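Jadley 2인용 위장 텐트 사용기

글 골나르 타브리지

지난 시즌까지 쓰던 위장 텐트는 바닥 쪽 원단이 삭아서 버렸다. 새로 산 것은 Jadley에서 나온 팝업식 2인용이다. 사슴과 멧돼지를 기다릴 때 쓰려고 샀고, 3월에 받아서 밭 가장자리와 낙엽송 숲에서 번갈아 썼다. 구입은 Hashemi 매장에서 했다. 매장에 펼쳐 놓은 제품이 있어서 안에 앉아 보고 골랐다. 배송으로 받으면 배송비 4000원이 붙는다. 나는 직접 들고 왔다.

같은 가격대에서 Irkusano 제품과 고민했다. Irkusano는 창이 크고 원단이 얇다. 나는 활도 쓰지만 총을 더 자주 쓰고, 바람이 부는 자리에 오래 앉아 있는 편이라 원단이 두꺼운 쪽을 택했다. 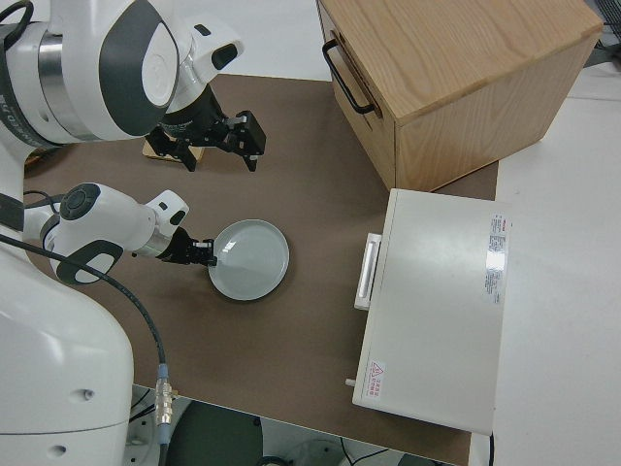

설치와 철수

설명서는 한 장짜리이고 그림이 작다. 지붕 중앙의 고리를 먼저 당기고 벽을 한 면씩 밖으로 밀어내면 된다. 처음 칠 때는 순서를 잘못 잡아 지붕이 안으로 다시 꺼졌다. 벽을 밀 때 손바닥으로 누르면 힘이 모자라고, 가운데 달린 끈을 바깥에서 당겨야 쉽게 펴진다. 익숙해진 뒤로는 혼자서도 무리가 없다.

문제는 접을 때다. 첫날에는 접어서 가방에 넣는 데 20분이 걸렸다. 폴이 모이는 허브 부분을 먼저 꺾은 다음 원단을 안쪽으로 모아야 하는데, 이 내용이 설명서에 없다. 원단이 허브에 한 번 씹히면 처음부터 다시 해야 한다. 장갑을 끼고는 잘 안 된다. 지금은 많이 빨라졌지만 해가 진 뒤에 철수할 때는 아직도 번거롭다.

팩은 얇은 철사형이 들어 있다. 밭 흙에는 잘 박히지만 자갈이 섞인 곳에서는 휜다. 나는 전에 쓰던 굵은 팩을 그대로 가져다 쓴다. 당김줄은 길이가 넉넉하고 조절 고리도 단단하다.

실내 공간

2인용이라고 되어 있고, 의자 두 개를 놓으면 실제로 두 사람이 앉는다. 다만 배낭까지 넣으면 발을 둘 자리가 빠듯하다. 마나즈 파르사와 함께 들어갔을 때는 배낭 하나를 밖에 두었다. 활을 당길 사람이 있다면 한 사람만 들어가는 편이 낫다. 내 활은 문제없이 당겨졌는데, 키가 큰 사람은 지붕에 윗날개가 닿는지 매장에서 먼저 확인하는 게 좋겠다.

안쪽은 검은색으로 코팅되어 있다. 밖에서 안이 잘 들여다보이지 않고, 어두운 옷을 입으면 움직임도 덜 드러난다. 대신 낮에도 안이 꽤 어둡다. 탄 주머니나 장갑을 바닥에 두면 찾기 어렵다. 벽에 달린 그물 주머니가 있지만 얕아서 망원경은 들어가지 않는다.

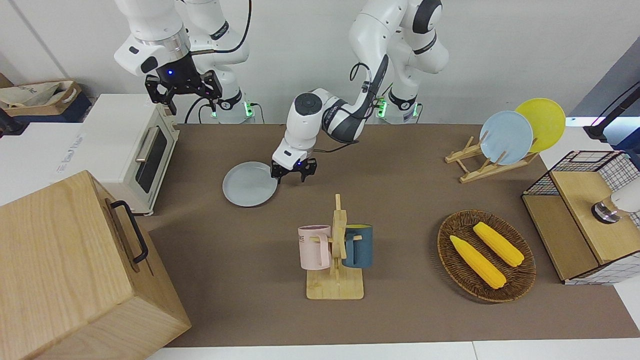
바닥은 없는 구조다. 나는 이쪽을 좋아한다. 의자 다리가 바닥 원단을 찢을 일도 없고, 낙엽을 미리 걷어내면 발소리도 줄어든다. 벽 아래로 치마처럼 늘어진 원단이 있어서 그 위에 흙이나 나뭇가지를 올려 두면 바람이 덜 들어온다. 치마 폭이 조금 더 넓었으면 싶다.

창과 지퍼

창은 고리와 끈으로 여닫는 방식이다. 지퍼보다 조용해서 이 부분은 잘 만들었다고 본다. 원하는 높이에 걸 수 있고, 안쪽에 그물막이 한 겹 더 있다. 그물막은 벨크로로 붙어 있어 떼어낼 때 소리가 난다. 나는 자리에 앉자마자 쓸 창의 그물막을 미리 떼어 둔다.

출입문은 지퍼다. 새것일 때는 뻑뻑했고 아래쪽 모서리에서 자주 걸렸다. 초를 문질러 준 뒤로 나아졌다. 지퍼 손잡이는 금속이어서 흔들리면 딸랑거리기에 떼고 노끈으로 바꿨다. 매장의 조이아 홀로프코에게 물어보니 천으로 된 손잡이를 따로 준다고 했다. 살 때 같이 달라고 하면 된다.

비와 바람

방수라고 표시되어 있지만 지붕 봉제선은 처음부터 따로 손을 봐야 한다. 가랑비에는 괜찮았고, 굵은 비가 오래 내린 날에는 허브 둘레로 물이 맺혀 떨어졌다. 봉제선에 방수액을 바른 뒤에는 같은 자리에서 새지 않았다. 원단 자체는 물을 잘 튕긴다.

바람은 당김줄을 네 귀퉁이에 다 걸면 잘 버틴다. 줄을 생략한 날에는 바람받이 벽이 안으로 꺾이면서 큰 소리가 났고, 그날 사냥은 그걸로 끝이었다. 밭 가장자리처럼 트인 곳이라면 잠깐 쓸 때도 줄은 걸어야 한다.
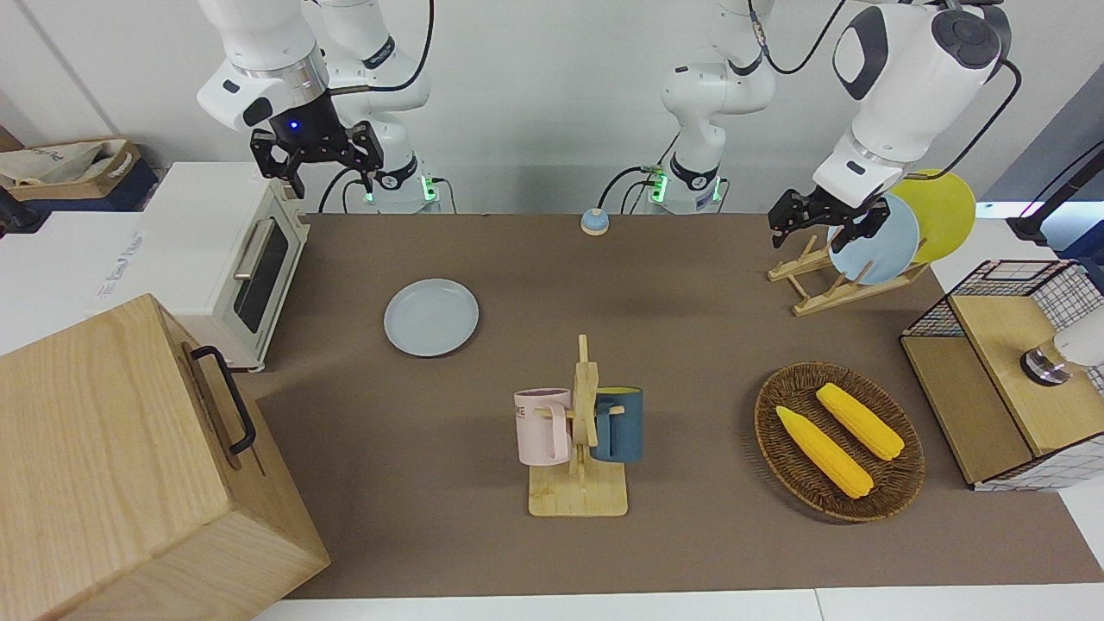
보관은 철이 끝난 뒤에 꽤 신경을 써야 하는 부분이다. 젖은 채로 가방에 넣으면 코팅이 서로 붙고 냄새가 밴다. 나는 창고에서 펼쳐 하루 말린 다음 접는다. 가방은 눕혀 쌓지 않고 세워서 꽂아 둔다. 나무 접시꽂이에 하늘색 접시와 노란 접시가 앞뒤로 세워져 있는 위 사진 같은 방식을 크게 만든다고 생각하면 된다. 창고 벽에 각목을 세로로 대어 칸을 나누고, 한 칸에는 텐트 가방을, 다음 칸에는 접이식 의자를 넣었다. 허브가 눌리지 않고, 필요한 것만 앞으로 당겨 꺼낼 수 있다.

운반

가방에 어깨끈이 달려 있는데 끈이 얇아 오래 메면 어깨가 아프다. 차에서 자리까지 가까우면 상관없다. 산길을 걸어 올라간다면 배낭 프레임에 묶는 쪽을 권한다. 나는 Ketora 76리터 배낭의 바깥 끈에 세로로 묶어 다닌다. 가방 길이가 있어서 머리 위로 조금 올라오고, 나뭇가지가 낮은 길에서는 걸린다.

위장 무늬는 갈색이 많은 늦가을용이다. 봄철 밭둑에서는 떠 보였다. 겉면에 나뭇가지를 꽂는 고리가 줄지어 달려 있어서 주변 풀을 꺾어 꽂으면 한결 낫다. 새 원단 특유의 냄새는 마당에 며칠 펼쳐 두니 빠졌다. 사이드 안사리는 같은 제품을 사서 사냥 자리에 미리 쳐 두고 며칠 뒤부터 들어갔다고 한다. 땅 주인의 허락을 받은 곳이면 그 방법이 편하다.
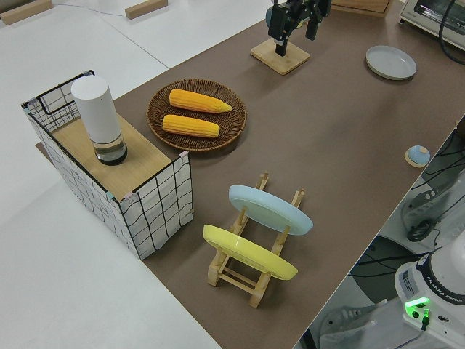 고장과 수리

쓰는 동안 폴 하나의 끝이 허브에서 빠졌다. 고정 나사가 풀린 것이어서 나사를 다시 조이고 풀림 방지액을 발랐다. 그 뒤로는 이상이 없다. 처음 샀을 때 나사를 전부 한 번씩 조여 두는 게 좋다. 원단은 가시덤불에 긁혀 한 군데가 손가락 한 마디만큼 찢어졌다. 수선용 천 조각이 들어 있어서 안팎으로 붙였고, 색이 조금 다르지만 멀리서는 티가 나지 않는다.

폴은 따로 주문할 수 있다. 허브는 부품으로 팔지 않고 지붕째 보내서 수리를 맡겨야 한다고 들었다.

살 만한가

총을 쓰고, 차로 자리 가까이 갈 수 있고, 한곳에 오래 앉아 있는 사람에게는 권한다. 원단이 튼튼하고 창이 조용하다. 접는 방법은 집에서 몇 번 연습하고 나가는 것이 좋다. 매일 자리를 옮기거나 먼 길을 걸어 들어가는 사람이라면 더 가벼운 제품을 찾아보기 바란다. 나는 다음 철에도 이걸 쓸 생각이고, 팩과 지퍼 손잡이는 바꾼 채로 계속 둘 것이다.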